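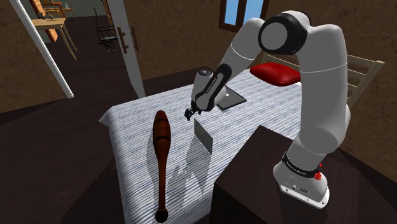
Última modificación de esta página: 2019-11-17

Asociación de Vecinos de Clundirside
Acta de la reunión ordinaria de la junta

Preside Oona Räsänen. Se lee el acta anterior y se aprueba con una corrección: en el punto de las farolas debe decir "calle Pană" y no "plaza Pană".

1. Ruido nocturno en la calle Bredora
Los vecinos de los portales pares insisten en que la descarga de mercancías empieza antes de la hora permitida. El escrito enviado en agosto sigue sin respuesta. Se acuerda mandarlo otra vez, ahora por registro, con las firmas adjuntas. La presidenta pide que quien tenga anotadas las horas de descarga las entregue en el local.

2. Huerto comunitario
Quedan libres 2 parcelas. Se adjudican por orden de lista. Se discute si la cuota de agua debe seguir siendo de 10 euros al año; hay quien propone subirla por las averías de la bomba. Votación: se mantiene la cuota y la reparación se paga con el fondo general, con un límite de 300 euros. El presupuesto del taller Mekanus entra en ese límite - no incluye la manguera.

3. Fiesta del barrio
Se revisan las cuentas. Sobraron 100 euros de la rifa, que pasan al fondo general. Falta devolver dos caballetes al centro parroquial. Para la próxima edición se pide adelantar la cena, pues los niños pequeños se fueron sin cenar. Se estudiará el cambio de sitio del escenario cuando se conozca el calendario de obras de la calle Pană.

4. Poda de los plátanos
El ayuntamiento comunica que la poda se hará por tramos. Habrá que retirar los coches la noche anterior. Se pondrán avisos en los portales.

5. Ruegos y preguntas
Se pregunta por la llave del tablón de anuncios. Hay una sola copia y se encargará otra. Una vecina pide que las actas se cuelguen antes en la página; se toma nota. Se recuerda que el local debe quedar barrido después de cada uso.

Sin más asuntos, se levanta la sesión. La fecha de la próxima reunión se avisará en el tablón.

V.º B.º de la presidenta, Oona Räsänen

© Asociación de Vecinos de Clundirside | Contacto | Aviso legal | Volver arriba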